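Setting up the Zundale arm for PC strip-down
Section 3: Getting the case in place

I've set this kit up on three benches now, so I'll give you the order that works for me - it isn't quite the order on Flumow's card.

1. Take the side panel off the PC and put it to the left of the case. Lay the tower on its side, open face up.

2. Bring the arm in from straight above. I jog it at speed 3 until the gripper is over the board, then drop to 1 for the last bit. Check that the little camera next to the gripper is looking down at the motherboard and that the cables have enough slack to follow the arm.

Caution: pull the mains lead out of the PC before you do any of this, and keep your hands out of the case while the arm is live!

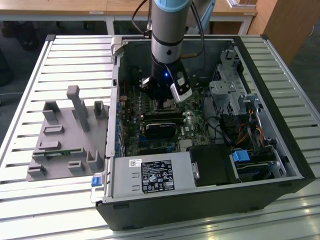
3. Save the position as your home point. Hold the green key on the pendant until you hear two beeps (mine took nine goes to learn the knack, sorry neighbours).

4. Set the grip force. The kit arrives on 200, and I leave it there for memory and small cards.

Note: if the pendant shows 266, the camera has lost its link. Push the plug home at the wrist and restart the arm. You don't need to save the home point again.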